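Cakow Linen-Look Curtain Panels: Seven Weeks In

I'll admit I went into this one grumpy. My last set of ready-made curtains came out of the bag looking like a hospital gown and never got any better, so when my sister kept sending me links to the Cakow linen-look panels I ignored her until July, when the afternoon sun in our front room finally wore me down.

I bought two pairs in the color they call Oat, ninety-six inches long, plus the matching tiebacks (skip those, more in a minute). The whole order came to just over $400 with shipping, and I know, I know. I'd priced custom drapes from a workroom in Bastham the week before and the quote was $600 for one window, so by then my idea of cheap had gone a little sideways.

First impressions: heavy! Much heavier than the sample swatch let on. They're polyester with a slubby weave, and from the couch they pass for linen. Up close you can tell, especially at the hems, where the stitching has a bit of shine to it. The header is a pinch pleat with the hooks already in, and whoever set those hooks did a nice job, because all four panels hung level the first time. I've never had that happen before and I may have called my husband in to look.

The creases are another story. The care tag says to steam lightly. I steamed them lightly, then not so lightly, then I took them down and ironed them on the back with a damp pillowcase in between, and that finally did it. Plan on an evening. Put on a podcast.

Color is a touch pinker than the website shows, mostly in the morning. With our white walls it's pretty. If your trim is a yellowy cream I'd order the swatch and tape it up for a few days before you commit.

They do a decent job with light. Oat is lined but it isn't blackout, so the room goes soft and dim, and I can see the TV at four o'clock again. My office has the Seok roller shade, which gets properly dark, and for a bedroom I'd go that way and hang something pretty over it. 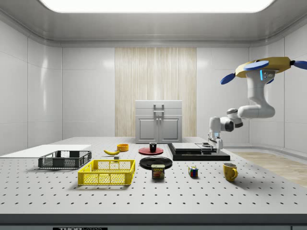
Review by Man-sik Sung
Posted 25 Aug 2025 in Windows & Walls

Now, the tiebacks. They're 17 inches end to end, and around a lined panel this thick they squeeze the fabric into a sausage. I sent them back and used a pair of plain Akach brass holdbacks I had in a drawer. Much better. The refund took a while but it did come through without any arguing.

One wash so far, cold, on delicate, hung back up damp. No shrinking that I can find with a tape measure, and the pleats held.

Would I buy them again? For a living room, yes, and I'm already eyeing the darker gray for the dining room if they ever run a sale.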